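April, late, kettle on for the third time

My wrists ache and I smell of isopropyl, so it must have been a grippers day. I have been putting it off for ages, and the right-hand one had started to make a little tick every time it closed, which I could ignore right up until I couldn't.

Started just after breakfast with the Flurker bench notes open on my phone, which are useless, and my own notebook, which is only slightly better. Last time I wrote "shim it like before" and nothing else. Thank you, past me!

So, the tick. I took the finger off, cleaned the slide, put it back, and it ticked. Took it off again and found a screw at the root of the finger that had backed out by half a turn. I must have looked straight past it the first time. A drop of threadlock, nipped it up, left it alone for an hour while I did the washing up, and it has been silent ever since. I do feel a bit daft about the slide, although it was filthy, so I'm not counting that as wasted time.

The pads were next. The old set had gone shiny and one was lifting at the corner. I'd ordered new ones from Caputo, and they come on a backing sheet that is the devil's own work to peel with short nails. Got them all on in the end, one of them a shade crooked. I pulled it off, swore, and stuck it down again a shade crooked the other way. It can stay like that.

Then the opening width. Nullia (the logging program, I still hate the name) wants a number for fully open and a number for fully shut, and mine had drifted. Shut should read 47 and it was reading higher, so every grasp in the log looked looser than it was. I did the routine where you close it on nothing, hold, open it all the way, hold, and do that until it stops complaining. It complained for nearly 100 cycles. Fully open settled at 1190, and I wrote that in the notebook in proper big letters with a box round it.

Lunch was toast. Then a row with the camera cable, which had worked itself into a twist and was tugging the plug sideways whenever I turned my hand over. I've given it more slack so that it loops up over the top and comes down the outside of my wrist. Ugly, but the picture stopped dropping out, and I'll take ugly.
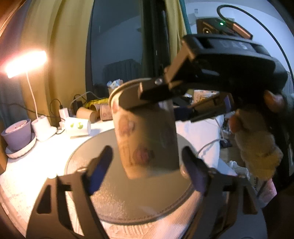
The left gripper is still the one I trust more, and I ended up using it to judge the right. I'd close each of them on the same thing and see whether the numbers in Nullia agreed. Paper cups are good for this as they tell on you straight away if you squeeze too hard. The flowery one was my favourite, held up by its rolled rim over the grey platter with the left jaws open underneath, and it hung at a bit of a tilt, so I've made a note to look at how the fingers meet. Might be the crooked pad, might be me. I did keep the lamp on for all of it, as I think the exposure behaves better that way, though I've never properly tested that.

Lost some of the afternoon to the Rillier charger, which has decided it only works if the plug is pushed in at an angle. A new one is 800 something in whatever currency that website uses and I closed the tab in a huff. Will ask on the forum whether the older type fits.

Left to do: check the finger screws on the left one too, before it gets ideas. Wipe down the lenses. Find out where the small hex key has gone, because I had it in my hand when the post came and I haven't seen it since. Also copy today's numbers off the notebook page and onto the label inside the case lid, where I might have a chance of finding them next time.

Bed soon. My thumb is sore from the trigger and I've got threadlock on my good jumper – a blue spot on the cuff, already set hard.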